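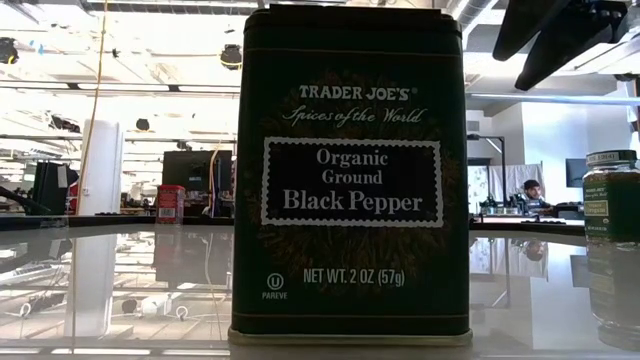

Anika Okafor perguntou se pimenta-do-reino moída merece mesmo ficar na lata, ou se o melhor é passar tudo para vidro e uniformizar a bancada de uma vez.

Anika, que pergunta boa! Eu sou do time da lata e vou defender com gosto (a mensagem dela vai citada lá embaixo, para quem entrou na lista agora). A lata alta é opaca, fecha com tampa de encaixe e tem a frente reta, então o rótulo fica sempre virado para quem cozinha. O vidro com tampa escura é lindo, eu também uso, mas moído em vidro eu só deixo dentro do armário, longe da janela. Pimenta moída perde o perfume depressa quando apanha luz e calor, e a minha antiga prateleira ficava bem em cima do fogão. Uma tristeza. Hoje compro pouco de cada vez e pronto.

Aproveitei o mês para refazer a arrumação inteira, e foi tão divertido que demorei o dobro do necessário. O meu método é tirar tudo de onde está e espalhar antes de guardar qualquer coisa. Tudo mesmo, incluindo o que já parece resolvido. Uso a mesa, uso a bancada, e quando acaba o espaço vou usando qualquer superfície clara que esteja livre, porque as peças escuras ou cinzentas saltam logo à vista em cima dela.

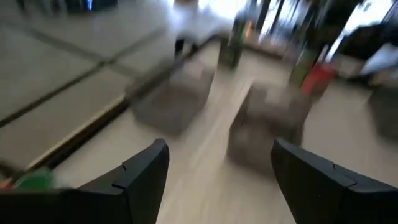
Blocos cinzentos sobre a superfície bege, ao lado do ladrilho.

Depois vem a parte de que mais gosto, que é juntar por formato e só mais tarde por conteúdo. Sei que o guia da Momance manda fazer o contrário, primeiro "doces", "salgados", "chás" e por aí fora, e eu tentei assim durante anos! Só que a prateleira não quer saber se é canela ou louro, quer saber se a peça é alta, chata ou redonda. As minhas prateleiras Sorkex têm 21 centímetros de profundidade, e uma lata redonda deitada rouba o lugar de duas coisas em pé. Os potes quadrados encostam uns nos outros sem deixar aquele buraco no meio onde somem os sachês.

Cor de tampa também ajuda imenso. Vermelho, aqui em casa, é o que tem de sair primeiro: restos, pacotes abertos, o punhado de lentilha que não dá para uma sopa. Verde é chá e infusão. Não preciso de etiqueta nenhuma para isso, e as visitas aprendem em dois dias. (A minha irmã continua a guardar o café no vermelho. Já desisti.)

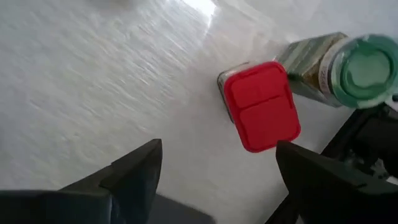

E as latas que vêm com tampa própria?

Guardem! Sobretudo as cilíndricas com tampa de cor viva, que se acham às cegas numa gaveta funda. Lavo, deixo secar de boca para baixo de um dia para o outro e só então volto a encher. Se a lata teve cominho, fica com cominho para sempre, já tentei de tudo e o cheiro ganha. A Pruitt aqui de Mollmont vende grão e especiaria a granel e aceita que a gente leve o recipiente, basta pesar vazio na entrada. Para especiaria moída, peço no máximo 100 gramas. Para as inteiras dá para ser mais generoso.

Falta-me resolver a gaveta dos saquinhos. Alguém aí usa caixa de arquivo, daquelas em que se põe tudo de pé como fichas? Queria ver antes de comprar. E quem tiver uma ideia para tampas órfãs, por favor escreva, tenho uma caixa cheia e um carinho absurdo por todas elas.

Um abraço grande a todos,
Thaddeus Hutchins

----- Mensagem original -----
De: Anika Okafor
Para: Lista Despensa e Cozinha
Assunto: Lata ou vidro? (msg. 3186)
Data: março de 2026

Olá, pessoal,

Estou a montar a cozinha nova e quero decidir as especiarias antes de furar a parede. Tenho umas em lata, outras em vidro, outras ainda no saquinho da loja preso com mola. Gosto da ideia de ter tudo igual, mas dá-me pena deitar fora embalagem boa. Vale a pena passar a pimenta moída para vidro? E alguém mistura formatos na mesma prateleira sem ficar uma confusão? A minha terá sete palmos de largura e fica longe do fogão.

Obrigada desde já!
Anika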